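Visit report: robotics open day at Cornuncombe

Chalerm Onsri
1 May 2021

I went to the open day at Cornuncombe Technical College because my niece is thinking of applying for the second-year robotics course. I teach maths at a school in the next valley and had promised to write something for our own staff and parents. This is that report, with a bit more detail on the student project, which took up most of my afternoon.

Getting there and signing in

The college is at the top of the hill behind the bus garage. Parking is tight and I would take the bus next time. Visitors sign in at the main desk, collect a sticker and are sent off in small groups. Mine started in the machine shop, went through the electronics room and ended in the Rattanakul wing, where the robotics class has its two rooms. The wing has step-free access from the lower car park, but the signs for it are poor.

The machine shop was tidy and noisy. The first-years were making hinge brackets and a tutor explained how they are marked. The electronics room had a soldering table for younger visitors, with a long queue, so I went on ahead.

The sorting project

The class splits into teams for the summer term, and each team takes one job and has until the end of term to get two arms to do it. The team I spent most time with is called Skulora. Their job is clearing up binder clips: the clips are scattered over the floor of the cell and have to go into a tray. The arms are driven by hand at this stage. A student moves a pair of smaller control arms, the arms in the cell copy the movement, and every run is recorded. Later in the term the recordings are used to train a program to do the same job without a student.

The team chose clips because they are awkward. A clip can lie flat, stand on its edge or lean on its neighbour, and the wire handles stick out in whatever direction they like. The student showing us round said that a wooden block takes an afternoon to learn and a clip takes weeks. Each gripper has its own small camera, and the clips look quite different from down there than they do from a chair beside the cell.
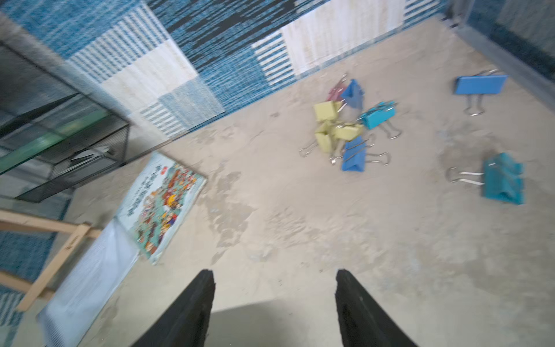 How many recordings does a team need before training can start?
The class works to a target of 500 good runs for a first attempt, and a team that wants a steadier result goes on to 1,000. Runs that go wrong are kept in a separate folder and not counted towards the target.

Skulora had reached a little under half of the first target when I visited. They work in pairs, one driving and one writing notes, and swap after 8 runs. Driving is more tiring than it looks. I was allowed a turn on the practice set in the next room and could not pick up a clip at all for the first few minutes. The trouble is judging depth. I kept closing the fingers too high.

The notes are kept on paper and typed up afterwards. I asked to see a page. Each line has the run number, the driver's initials, whether the clips got to the tray and a short remark, such as "handle slipped" or "second try". The writing was terrible but the pages were complete, and the tutor told us that the notes count for as much of the mark as the program does.

The cell itself

The cell is a box of aluminium rail with patterned fabric panels on the walls, and both arms are bolted to the front rail. The teams were asked to furnish their cells with ordinary things, so that the program has to cope with more than a bare floor. Skulora's has a wire mesh shelf unit with a stapler on the bottom tier, a small wooden easel, a Chinese history picture book and a wall clock in a wire basket. None of these is meant to be moved during a run. If an arm knocks one, the run goes in the other folder.

The circuit boards sit out in the open by the arm bases. A parent in my group asked about this and was told that proper covers are on the list of jobs for May.
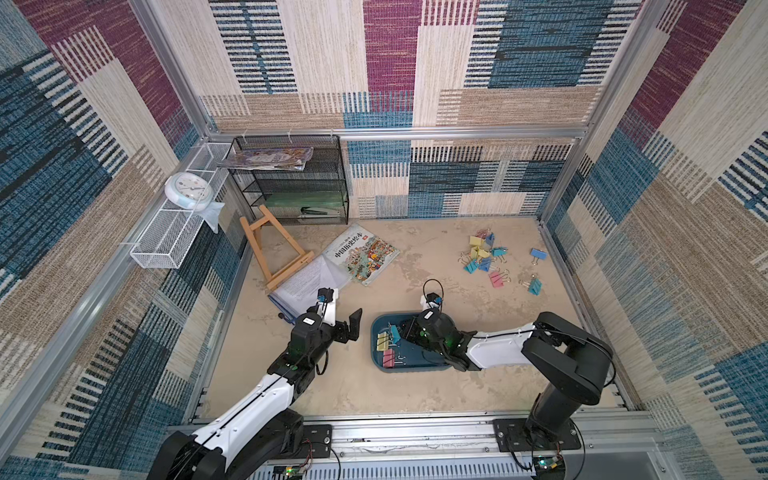 Do students need to know how to program before they join?
Most of them start with very little. The first term covers basic programming from the beginning, alongside wiring and workshop safety, and the arms are not touched until the second term.

I asked two of the students what they found hardest. One said the cables, which have to be watched all the time so that they do not catch when an arm turns. The other said agreeing on a method. Some of the team wanted to use the left arm and the right arm in turn, and others thought the nearer arm should always do the work. They had tried both and recorded a batch each way. Their tutor let them argue it out for a week and then made them pick one. They picked the nearer arm, and the earlier batch has been put aside.

The other rooms

The second team, Cestari, is working on folding cloths. Their cell was being rewired, so we only saw a recording on a laptop. It looked slow, with long pauses between folds, but the folds were neat. I would have liked more time here. Our group was moved on quite quickly because the next one was already in the corridor – the timetable for the day was too full in my view, and I put that on the feedback form.

Tea was served in the canteen. The course leader gave a short talk on fees, bursaries and the bus pass scheme, and took questions. There are 9 places still open for next year. The interview is informal and applicants are asked to bring something they have made, which can be anything at all. One of this year's students brought a bird feeder.

Before leaving I went back to the Rattanakul wing for another look at the clips. A different pair had taken over by then, and the driver was happy to chat between runs. She had started the course wanting to work on cars and was now less sure.

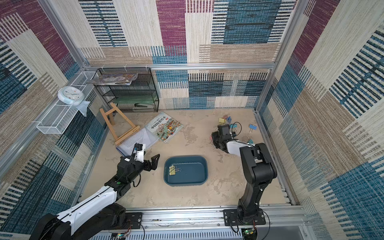

Practical points for parents

Applications go through the college office and not through the schools. The form is four pages long and needs one reference, which can come from a teacher or an employer.

The course runs four days a week, with the workshop open on the fifth for anyone who wants extra time on the arms. Students need their own safety shoes. Goggles and gloves are lent by the college.

Anyone who missed the open day can ask the office for a short visit during term. Groups are kept to six people, and under-fourteens must come with an adult. I have a spare copy of the course booklet and will leave it in our staff room.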